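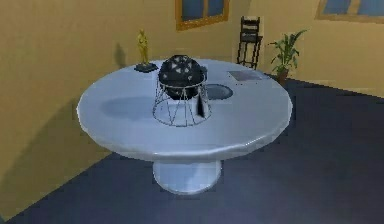
A simulated test room, with the black and white ball in its wire stand on the round table.

Damián Barajas keeps a list of words he would like to see less of in robot test reports. "Success" is at the top of it, followed by "normal conditions" and "typical home".

"If you write that the arm cleared the table, I need to know what you counted as cleared," he says. "Did it have to stay upright on the way? Could it touch the stand? People have answers to all of this in their heads and they leave it out of the report."

Barajas looks after test practice at Vistum, which writes in-house rules for small companies working on household robots. The office is in Skarville, above a shop that mends sewing machines, and most of what goes on there is reading. He has spent the past year on Tridow, a set of rules for tests run in simulation before any real arm is switched on. The current draft has 31 clauses. The first had 13, and he still thinks some of those were better worded.

The opening part covers the room itself. A tester has to save the room as it stood at the start of a run, with every object in its place, and give it a version number. If a chair is moved between one run and the next, the number changes.

"They complain about the chair," Barajas says. "The chair is against the wall, the robot never goes near it, why should it matter? Well, it throws a shadow and it's in the camera view. I don't want to argue about which furniture matters. Write it down and carry on."

He is just as firm about things on the table that have no part in the task. One clause asks for at least one object that the robot must leave alone, and for any contact with it to be logged, however light. A golden statuette standing near the back edge will do, he says, and so will anything else that can be knocked over.

The ball gets more of his time. A ball resting in an open wire stand raises questions that a box on a flat surface does not, and the draft has a page on it. Testers must state how the simulator treats the gaps between the rods. Some programs fill them in to save computing time, so that the stand looks like a cage and behaves like a bucket.

"We had a set of 1,600 runs come in from Arroyo, very tidy work," he says. "In 753 of them the stand had been treated as solid. They hadn't hidden it. It was a setting that came on with an update, and they found it themselves when we asked for the file."

Those runs were kept, marked as a separate group. Tridow does not allow runs to be deleted once they have started. A crash of the program counts as a run, and so does one stopped by hand, with the name of the person who stopped it.

Not everyone likes that rule. Two of the firms that read the draft in July said it would make their figures look worse than those of rivals who throw bad runs away. Barajas accepts the point and has not changed the clause.

"They're right, it will look worse. I told them to print the rule next to the figure."

He is more willing to give way on lighting. The draft used to ask for five light settings per room, and it now asks for three. Shiny table tops were the reason for having any at all, he says, as a bright rim can be read by the software as a separate object.

On the step from simulation to a real room, the rules say little so far. A tester must name the differences known at the time, and sign the page. Barajas would like to add a fixed number of real runs for each simulated set, but has not settled on one and does not want to pick it out of the air.

The next draft goes out to the same readers as the last. He is rewriting the clause on soft objects first, which he describes as "four sentences that each say something different".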